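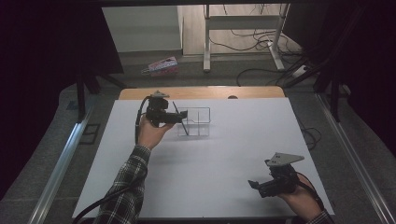
R. Hollenstein
Undergraduate, second year, Education Studies

Home Programs Students Projects Library Contact

Projects > Student Reports > Transfer Credit

Transfer credit at Vostden College: where the time goes

Question was simple. A student comes in from a two-year school with credits already earned -- how long until they know which ones count toward the degree? The catalog says "promptly." No number anywhere.

Asked the registrar for closed requests from one fall intake. Got 489 rows, names removed. Threw out the ones with no decision date, which left 231 to work with. Big loss, more on that below.

What I found. General courses (writing, intro math, intro psych) go through fast, mostly because they are already in the Gellunis course table and get matched by code. Anything not in the table goes to a department by email. Then it waits. Lab sciences and languages were slowest. Requests sent in June sat the longest, faculty are off contract and no one is assigned to cover.

The table has over 3,000 courses in it but alot of them are old codes. If the sending college renumbers a course the match fails and it gets treated as brand new, even when the syllabus is the same.

Problems with the data: the missing dates are not random. Two departments hardly fill in that field at all, so the slow ones may be slower than they look here. Also one intake only. Did not get to interview students, ran out of time.

Suggestions
- make the decision date a required field
- name a summer reader in each department
- let students see the status of thier request online
- clean up old codes before fall registration

Appendix with the tables is in the shared folder. Still need to fix the labels on the second chart -- will upload again when its done.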